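Home | Guides | Floors | Tools | Contact

Re-fixing a lifted carpet tile

A tile that lifts at one corner can usually be put back without replacing it. The method below suits low-pile tiles on a concrete or screeded floor. It does not suit stretched carpet on gripper rods.

Check the floor first. Lift the tile fully and scrape off old adhesive with a 22 mm blade. Vacuum the bare patch and the back of the tile. If the screed is dusty, brush on one coat of primer and leave it for 2 hours.

Note the pile direction before the tile goes back. Most tiles have an arrow printed on the back. Where the arrow has worn off, compare the surface lines with those of the tiles next to it. A tile turned through 90 degrees will show as a different shade under side light, even when the colour match is exact.
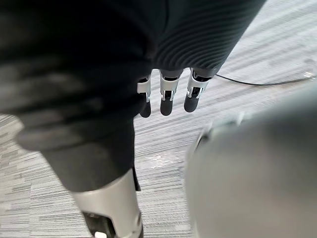
Low-pile carpet with fine streaks in grey and charcoal.

Apply tackifier with a short-pile roller, keeping it thin. Wait until it turns clear, then lower one edge against its neighbour and let the rest of the tile down. Do not slide it, as this drags pile into the joint. Press from the centre outwards and finish with a hand roller.

Keep castors off the tile overnight. If the corner lifts again, the backing has probably curled and the tile should be swapped for a spare from the same batch.

Text by Gerrit Moodley. Checked by Bernice Essien, Sokitz Flooring, Zilomthorpe.

We use cookies to remember your settings. Accept | Manage choices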